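Piloser Jar Cell: Setup and Care

I'm Selina Aebischer, and I look after the Piloser jar cell at Grevow. People who buy the kit (or are thinking about it!) keep writing to ask what living with one is like, so this page covers the setup the way I do it, plus the bits of upkeep the manual rushes through.

What you get

The base kit has the arm mounting plate, the slotted aluminum platform, a two-finger gripper and the start and stop boxes. Jars and lids you find yourself. I like a mixed bunch, shiny metal lids and frosted ones together, because the gripper settings that suit one can be all wrong for the other. The arm isn't in the price, and neither is the work surface. Go glossy if you want to match mine, but wipe it down often, it shows every fingerprint.

Checking the fingers

I do this every 40 hours of running, and any time the fingers have been off the flange. It takes 7 minutes once you've done it a few times.

1. Bring the arm down slowly over the middle of the surface and leave the speed at its lowest setting.

2. Open the gripper and hold a clear container under it, well down toward the bottom so your own fingers stay low. Look at the gap on both sides. If one finger is nearer, fix the wrist angle first and leave the finger screws alone (I learned that one the slow way). Then try a container with its lid on, and close the gripper at low force while you keep hold of it.

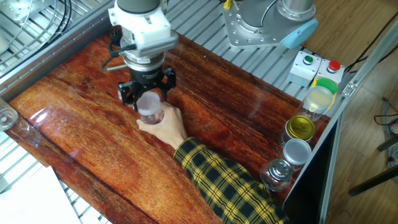
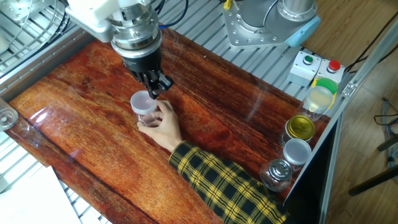
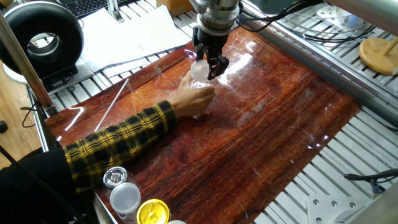 3. Let go only when the grip feels even. If the container twists as you release it, back off and start again from the wrist angle.

4. Save the position under a new name. Please don't overwrite the old one! Svenja Mösli did that in August and we spent a whole afternoon getting it back.

Cables

Leave a loose loop at the wrist. Mine was too tight at first and the plug worked itself out whenever the arm turned far enough. Look the cables over when you do the fingers.

Spare parts

Finger pads come in packs of 2 and last me nearly 4000 cycles. The Nimitz pads fit as well, they're a little softer and I prefer them for thin cups. Ó Dubhghaill stocks both, so put the kit name on your order and they'll send the right screws.

Page last updated 20 April 2023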